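The brief from Lerndale ran to half a page. It asked for 200 usable episodes of one task, white block and blue tray, both arms, no prompting from the operator's voice, and every failure kept and marked as a failure. Katherine Quintero had read it four times by the time she set the mode to teach and typed the session name. She called it Larnela, after the street she had grown up on, as the naming rules only said that a name could not be used twice.

An episode began when both arms were at rest height and ended when both had returned to it. Anything between those two points counted. If she paused to think, the pause was recorded as well, and the model would later be asked to learn the pause. She had trained herself to do her thinking at rest height. 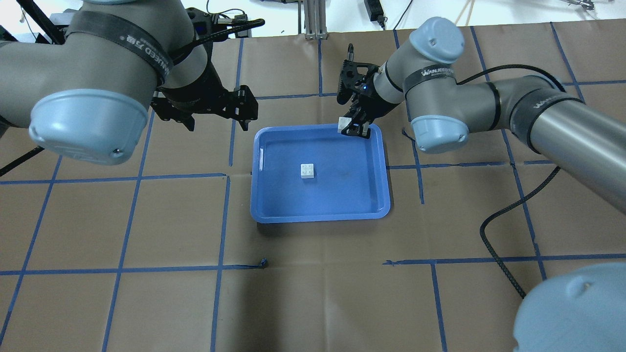
The two-block condition had been added late, at the request of the Valderrama office. Their argument was that a policy trained on single blocks would treat the tray as either full or empty and would behave badly in between. For these episodes one block lay in the tray while the right gripper held the other over the tray's upper right corner, and the left gripper stayed open and out of the way. Katherine found them slower. Her eye kept going to the block that was already down, and the hand followed the eye by a few millimetres.

She noted the drift in the log: "Operator bias towards first block. Consistent." Then she deleted "Consistent", which she could not yet support, and ran the condition again.

By the end of the first block of work she had 71 episodes. She replayed one in every ten. The replay tool showed the wrist views first and the head view after them, and she had come to prefer the wrist. From the head it was possible to believe that the arms knew what they were doing. From the wrist there was only the approach.
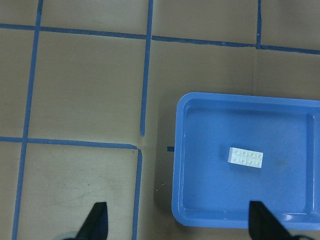 Of the 71, she rejected nine. Four had a late start marker, three had a dropped frame, and in two of them she had corrected a grasp so quickly that the correction looked like part of the method. The last kind troubled her most. A clean failure could be labelled. A quick repair went through every filter, and the model would learn to miss first and then recover, because that was what the examples showed.

She wrote this up and sent it to Andance, where the labelling was done, with a proposal. Each episode would get one more field, called intent, to be filled in by the operator within the minute. It would hold the position she had meant to close on. The distance between that and the position she had closed on could then be used as a weight.
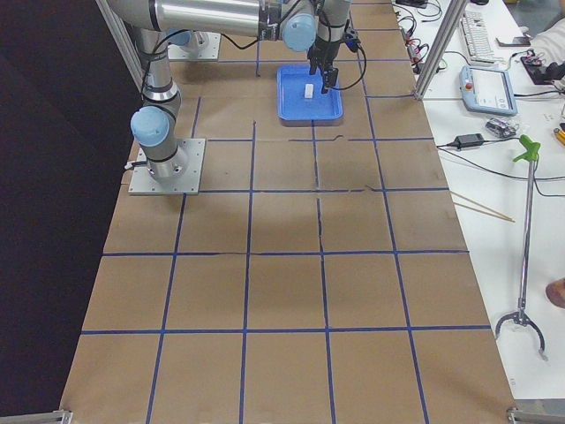 Andance replied before she had reached the next pair of episodes. The field could be added, the message said, but how would anyone check it? An operator who missed by ten millimetres might remember having aimed there. "You would be teaching it your excuses," it ended, and there was no name under it.

Katherine read the message at rest height. She considered several answers and typed that the field should be added as optional. She would fill it in, and they could compare the two sets in August.

The next 34 episodes went without a rejection. She filled in the intent field after each one and noticed that the act of filling it in had changed the work. She now chose a point before moving, held it, and went to it. The approaches were straighter. The grasps closed nearer the middle of the block. By any measure in the brief these were better examples, and they were plainly different from the first set. 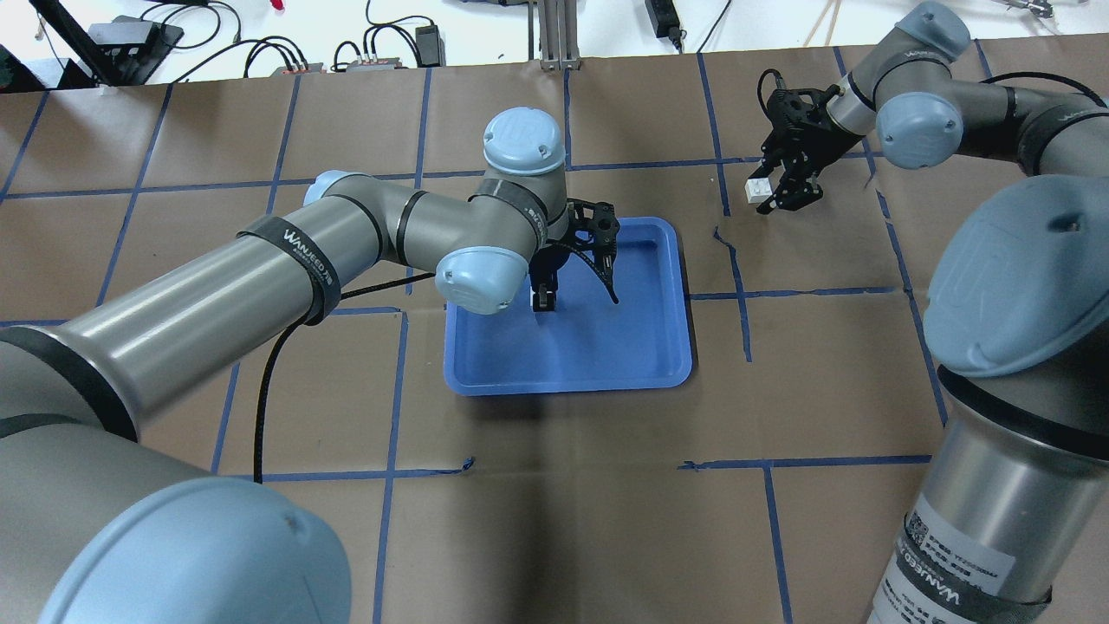 That was a problem of method. If the field improved the operator, then the comparison in August would show nothing about the field. It would show two operators, both of them called Quintero.

She stopped the session and wrote to Lerndale for a ruling. While she waited she ran the playback of the last episode at quarter speed. The right arm went out, slowed, and waited above the paper for slightly less than a second. She looked for the pause in her own memory and could not find it. She had been certain that she no longer paused.

The ruling came in one line. Keep both sets, do not merge, continue to 200.

She opened the log and entered the date, 2018-04-05, and a new session name. In the intent field for the last episode she had left a value. She compared it with the recorded one. They agreed to the millimetre, and she could not say which of the two she had written down first. She marked the episode as usable – the brief had no other word for it – and brought both arms up to rest height.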